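Who gets a bed in Brandberg? Notes from a term on reception policy
Student project report, Migration and Public Policy module
Rupert Nägeli

My question was modest by the standards of this module. When a town is told to take in people who have applied for asylum, who decides which building they sleep in? I picked Brandberg because it has 3,205 residents, one former barracks and a great many opinions, and because the train there is direct.

The canton told the town in December that it would be sent 228 people. The town replied that it had room for rather fewer. There followed eleven weeks of letters, which I have read in full so that you need not. The word "capacity" is used in them to mean beds, toilets, school places and, in one case, patience.

Method

I read the council minutes, went to 2 public meetings and put a questionnaire through doors in the streets nearest the barracks. Answers came back from fewer homes than I had hoped, and one came back with a shopping list on it. I also spoke to staff at Fureo, the charity that runs the day room, and to people living in the barracks who were willing to talk. Their names are left out.

Findings

Most residents who wrote to me were less bothered by the number of arrivals than by hearing it from the local paper. The Jevent estate, where I had been warned to expect trouble, gave the friendliest answers. The angriest came from a street with no view of the barracks at all.

People inside had other concerns. Rooms were given out by date of arrival, so two brothers who came a week apart were put on different floors. Asking to move meant a form, and the form was in German only. The council set aside almost 2,000 francs for translation and had spent none of it by the time I left.
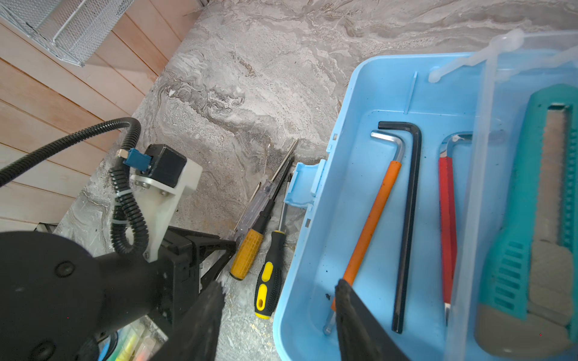
Repairs at the barracks fell between canton and town, each of which had a letter proving they were the other's job. A loose bed frame could go through three offices before anyone looked at it. A few hex keys and a utility knife in a blue plastic tray would see to a good deal of what was on the repair list, but tools are not mentioned in either budget.

Limits

My sample is small and leans towards people who like filling in forms. My supervisor, Gilbert, thinks I should have spoken to the canton. I wrote to them twice and have a very polite reply about opening hours.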